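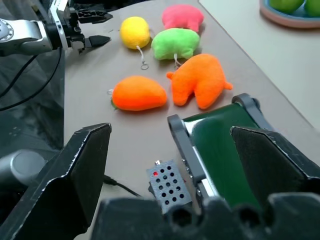 One customer wrote to ask whether the plush fruit can go in the washing machine along with the keyring still on it. It can't, and the care questions we get most often are answered on this page.

Falura Plush Care FAQ
Last updated April 15, 2019

How do I wash a small plush?
Wash it by hand in cool water with a little mild soap. Press the water out with a towel. Do not wring.

Can I use the dryer?
No. Heat mats the pile. Lay the toy flat and turn it every 6 hours.

What about the metal parts?
Take off rings and clips first. If the cord is sewn in, keep the metal end out of the water and wipe it with a dry cloth. 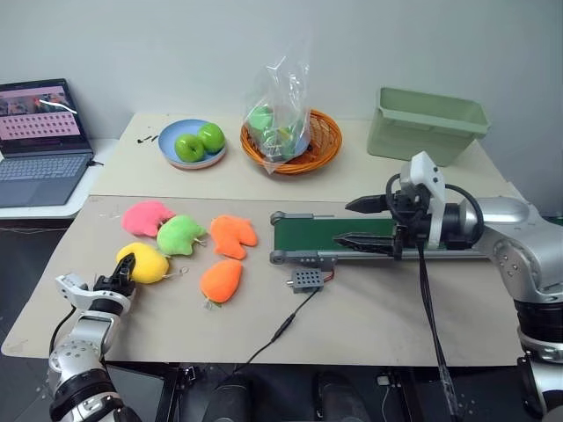 Plush fruit and two green apples on a plate

My toy has lost its shape. Can it be fixed?
Usually. Work the filling back into place with your fingers through the fabric. If a seam has opened, close it with a ladder stitch.

Do you sell spare filling?
Yes, in 11-ounce bags, under the Wokia name. Orders placed in November may take longer to ship.

How long do I have to return an item?
You have 26 days from delivery. Washed items can't be returned.

Do you take wholesale orders?
Orders over 3000 pieces are handled by our Carrillo office. Use the contact form and choose "Wholesale."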